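How to Bed In New Brake Pads Before Your First Track Day

Joni Laitinen

New pads are one of the best things you can do for a street car that's about to see a circuit, and I get a silly grin every time I open a fresh box. But please don't bolt them on and head straight for pit lane! Pads need to lay down an even film on the rotors first, and it takes less than an hour.

Before you start, check that the caliper bolts are torqued to spec, the fluid is topped up and the pedal feels firm. Wipe the rotors with brake cleaner, too. If you're switching compounds (I went from a basic street pad to the Darnomitz ones last August), either fit new rotors or have the old ones cleaned up so the two materials don't mix.

Now find a long, straight, empty road where you can speed up and slow down legally. Early morning is best. I go out at 6 a.m. and usually have the old quarry road all to myself, apart from the odd very confused deer.

Start gently. Do a few light stops from 30 mph to put a little heat in everything, and leave plenty of room between them.

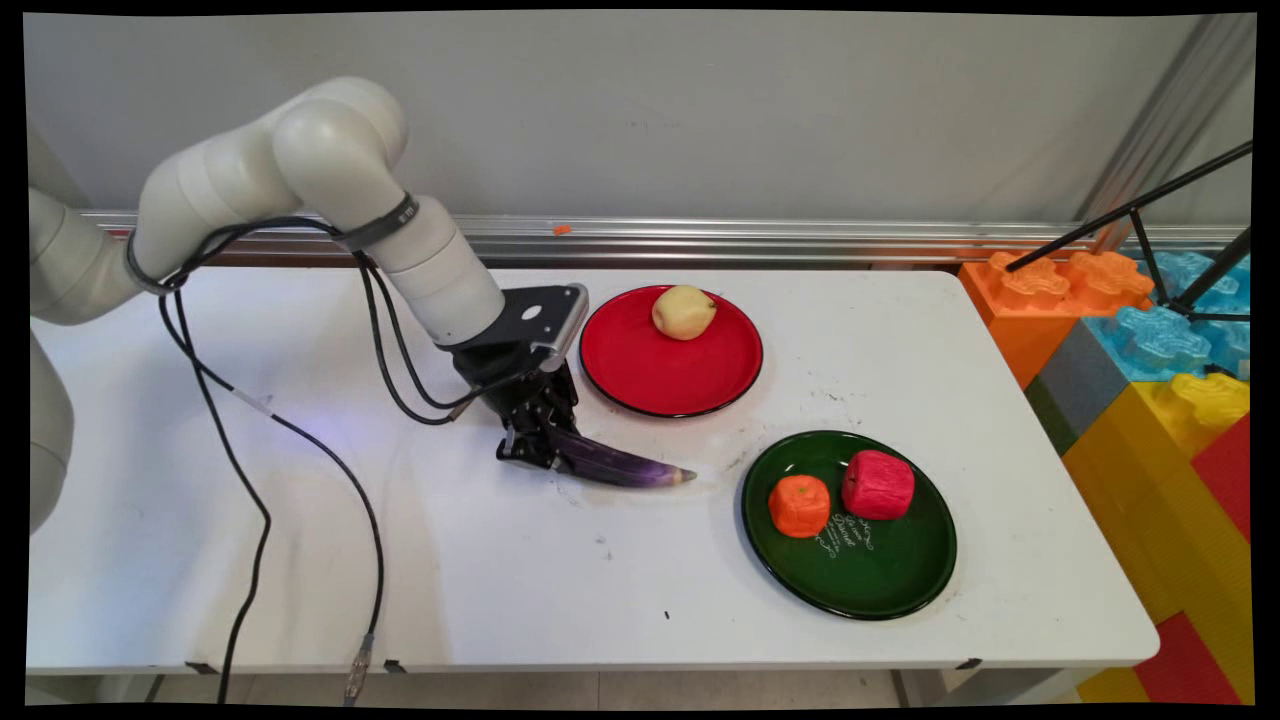 Next come the real ones. From 50 mph, brake firmly down to 10 mph, then get back on the gas and do it again, 8 times in a row. Squeeze hard but stay short of the ABS. Don't come to a full stop, and don't sit there with your foot on the pedal, or you'll print a pad-shaped patch onto the hot rotor and feel it as a shudder later on.

You may smell something awful around the fifth or sixth one. That's normal, and I've come to love it! If the pedal starts going long, ease off and skip to the cool-down.

For the cool-down, drive for 20 minutes and touch the brakes as little as you can. Then park, leave the handbrake off (in gear or in park, with a wheel chocked) and let it all cool completely.

When you look through the wheels you want an even gray-blue tint across the rotor face. Blotches or stripes? Run the whole thing once more. Isabelle Arsenault had to do hers twice on her old hatchback, and it stopped beautifully at Plurngate the next weekend.

Always check your pad maker's sheet as well, because some race compounds want higher speeds than these.

Related
Flushing your brake fluid at home
Reading tire wear after a track day
What to pack for Plurngate
Torque wrenches: do you need two?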